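Workshop Tips: Teaching a Pick on Thin, Flat Parts by Remote Control 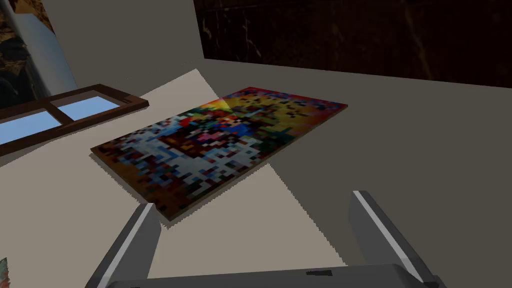 Wrist view in the simulator: gripper fingers toward the flat painting, window frame to the upper left.

Thin boards are harder to demonstrate than mugs or blocks. The notes apply to the Mekaro remote handle and to hand guiding unless stated.

Set the handle scale before recording. At full scale a small wrist twitch will drive a fingertip into the table. Drop to 43 percent for the last part of the approach and leave it there until the part is lifted.

Line up the fingers with two opposite edges first, then descend. Correcting rotation near the surface drags the part, and the policy will learn the drag.

Do not trust the picture for height. A low-resolution texture gives few cues at an oblique angle. Use the shadow under the edge, or turn on the depth readout.

Keep neighboring objects in the layout for most takes. Shift them between takes, including the ones half out of view. Our first set, 1130 takes with a fixed layout, failed as soon as the window frame was moved. The second set had 1546 takes with shifted layouts and trained without trouble.

Pause briefly before closing. Bilal Chidiac trims pauses longer than 2 seconds; shorter ones stay in.

If a take goes wrong, finish the recovery and tag it. Delete it only if the link dropped.

Hand guiding: hold the arm above the wrist, never by the fingers. Finger load shows up in the force log as contact.

Save the handle scale with each file. Tesus export leaves it out by default (Settings, Export, Extra fields).

Corrections to Leokadia Wilczyńska.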